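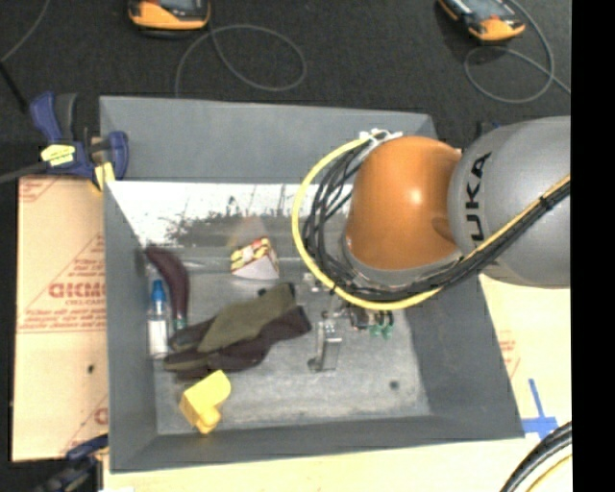 Châu Diệp set the cycle limit to 20 and pressed start. The shop was shared, so the bin stayed clamped and the bench stayed hers until January rent ran out.

Pick one returned a fault. She read the log, moved the approach point up 58 millimeters and saved the file as Nostis, after the cat.

"Is it meant to do that?" asked Bukelik from the next bench.

"Do what?"

"Wait."

The program had no wait in it. She scrolled through all 106 lines – twice – and found none. Then the arm went down for the gloves.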